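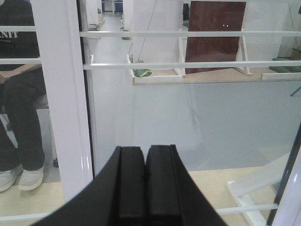

The draught came first, she said. For two winters she put a rolled towel along the bottom of the back door every night and took it away every morning, and thought of it as part of owning an older house.

She lives in Dromwood, on a street where most of the places went up in the same few years. She asked that her name be left out because she still deals with the people who sold her the house. We spoke at her kitchen table on January 26, 2023, with the heating turned down so I could feel what she was talking about.

"You sit there and your ankles tell you," she said. "The thermostat says one thing and your ankles say another."

Her first step was to phone a window company in Madell. They wanted to replace everything on the south side. She asked for the quote in writing and it never arrived. After that she borrowed an incense stick from her daughter's room and walked it past every opening in the house on a windy afternoon. The windows were mostly fine. The smoke moved at the sliding door, at the attic hatch and behind the washing machine, where an old vent had been left open to the outside.
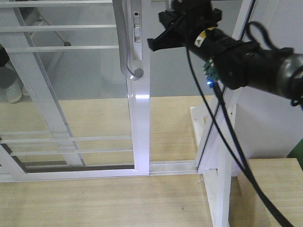

A neighbour on the same street disagrees about the incense and told her so at the time: it only works on a day with real wind, and you can waste a weekend chasing smoke that your own sleeve has moved. The neighbour paid for a proper blower test and thought it money well spent.

She didn't argue with that. "If I'd had the money that month I would have done the same," she said. "I had 145 dollars set aside for the house and that was it."

Most of it went on weatherstripping, a tube of sealant and a foam board for the hatch. She bought the first lot of stripping too thick and the door wouldn't latch, so back it went. The shop in Manalo took the unopened packs. The opened one is still in the garage.
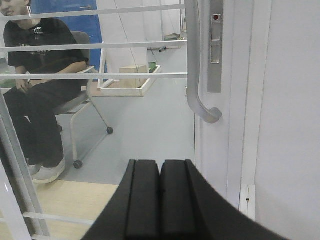 The vent behind the washer took longest. She had to drag the machine out, find where the pipe went, and block it from both ends. It took her 14 days to get around to the outside half, and in that time she had a plastic bag stuffed in the hole.

I asked whether the bills had dropped. She was careful about this. It had been a mild start to the season, and her son had moved out in May and taken his long showers with him. She said she'd want a full year before she gave me a figure.

What she would say is that the towel is back in the bathroom. She also sleeps with the bedroom door open now, and she didn't before.

There are things she hasn't fixed. The front step lets cold in under the sill, and a builder from Stindivwood told her it would cost 800 dollars to lift and reset it. She's going to leave that one until spring and get a second price. 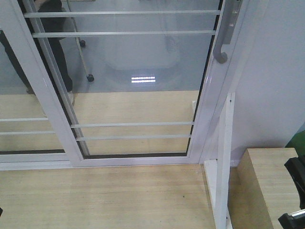

Sliding door with a white frame and a grey metal pull handle.

Her advice to anyone starting out was to clean the door track before buying anything. Hers had years of grit in it.

"I vacuumed it and the door shut better," she said. "I'd been leaning on it all that time."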